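My dishwasher has been making a noise like a gravel truck since August, so I have spent a lot of evenings elbow-deep in the sink, wondering when a machine is going to do all of this for me. All of it, I mean - the sink, the socks, the drawer of takeout menus, the candy wrappers my kids leave on every flat surface in the house!

I asked my friend Michalis Karagiannis, who fixes packing machines for a living and has opinions. He laughed for quite a while. A machine that wraps candy can do it all day long, he said, but put one piece down crooked on a table and ask a robot to go get it, and now you have a project. A cup is the same story. You have to know where it is, where the rim is, and what else is lying in the way. Cables are the worst, because they flop.

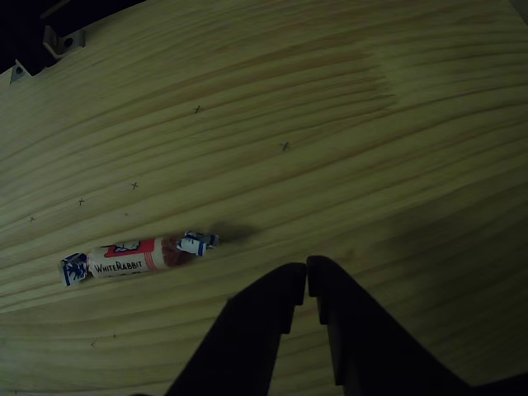
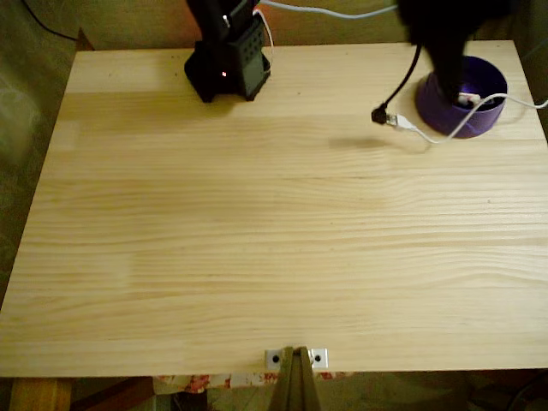

Same pine tabletop both times: the White Rabbit candy first, then the purple cup.

I love how small the jobs are. My nine-year-old would have that candy unwrapped and eaten before I finished saying "dinner's in ten minutes." But think about clearing my kitchen counter. I went and counted one night (I was avoiding the pans) and there were 107 things on it, from a phone charger to a single birthday candle, and every one of them needs picking up in its own way.

So can they do chores yet? My guess is a few, slowly, if you set things out nicely for them first. Michalis says shops will get there sooner than houses, since a shop can put the parts in the same spot every time. My house has never put anything in the same spot twice.

I'd still take one, mind you. If it only picked up candy and dropped it in a cup I'd find a corner for it, probably next to the dishwasher, which the repair guy now says needs a new pump. The part is $271. I'm thinking it over.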